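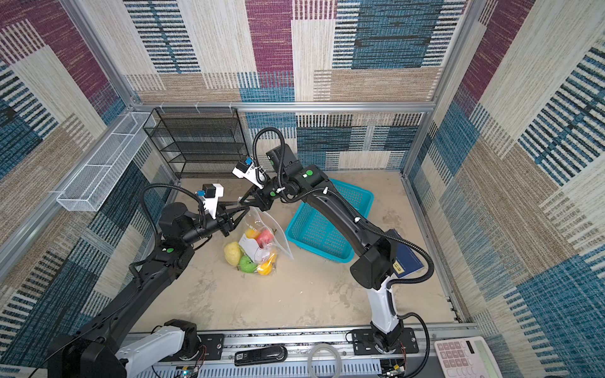 Sponge fruit in a clear zip bag, with the turquoise basket and the navy book.

The Inventory

The lease on the flat at Clilodstead required a written inventory at the end of the tenancy. Idris Skyrme had the form from the agents and a black pen. He worked room by room, clockwise from the door, as the form instructed.

By the time he reached the back room he had entered 97 items. Item 98 was a zip bag of sponge fruit.

The form had three columns: article, condition, owner. Under article he wrote: toy fruit, sponge, in clear plastic bag with zip, card enclosed. Under condition he wrote: fair. He left the third column blank and rang Marwan Mahasneh, who had moved out in April and still owed 200 pounds on the deposit.

"The fruit," Idris said. "Yours or the flat's?"

"What fruit?"

"Sponge. There's a yellow one, a green one, a pinkish-red one."

The line was quiet for a time. A kettle came to the boil at the other end.

"Those were Khasawneh's," Marwan said. "For when her girl came over. They lived in the basket."

"They're in a bag now."

"Then somebody bagged them."

Idris looked at the basket. It was plastic mesh, rectangular, with nothing in it. He had put it down as item 99, condition good, owner landlord, and now he struck out landlord.

"What does the card say?" Marwan asked.

Idris pressed the plastic flat and turned the bag to the window. The card had slipped behind the green one. To read it he would have to open the zip, and the notes to the form said that sealed articles were to be recorded as found.

"I haven't opened it," he said.

"Open it."

"It's sealed."

"It's a bag of sponges, Idris."

He wrote sealed beside fair. Item 100 was the book, dark navy, small gold label. He remembered her reading it on the stairs at Skundstead, the winter the heating failed, with her gloves on — page seven for most of an evening.

"Is there a book as well?" Marwan said.

"Yes."

"Send her the book. She'll want the fruit with it."

Idris put the bag in the basket and the book on top. The book was too heavy and the bag flattened, so he took both out and put the book in first. In the third column, against all 2 lines and the one above, he wrote the same name. Then he corrected the 2 to a three, initialled it, and asked Marwan for the address.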